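Vomari Teleop Gallery: The Backyard Set

Thursday, August 10, 2023

Vomari is our small project for teaching a two-armed robot by driving it around ourselves. One person wears the controllers, the arms copy whatever the hands do, and the whole run gets saved for training. The backyard is simulated, so the lawn never needs mowing, which is more than I can say for mine.
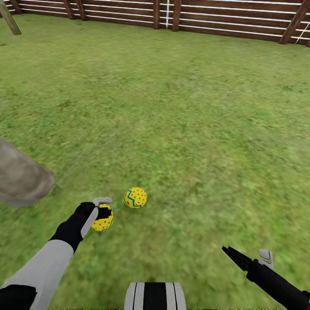

We recorded 817 runs for this set and kept 64 of them for testing. A good run takes around 30 seconds. A bad one takes as long as your pride holds out, and those get saved too, in a folder called Skastik that we'd rather you didn't open.

New drivers always want to use both arms at once. Give them a morning and they settle down to one, with the other parked wherever it won't cause trouble. The trick is to slow down before closing the fingers, a rule we wrote on the wall in April and have been ignoring ever since.

The kitchen set, Plallgate, gets its own page once we finish sorting the runs. It has drawers. We have opinions about the drawers.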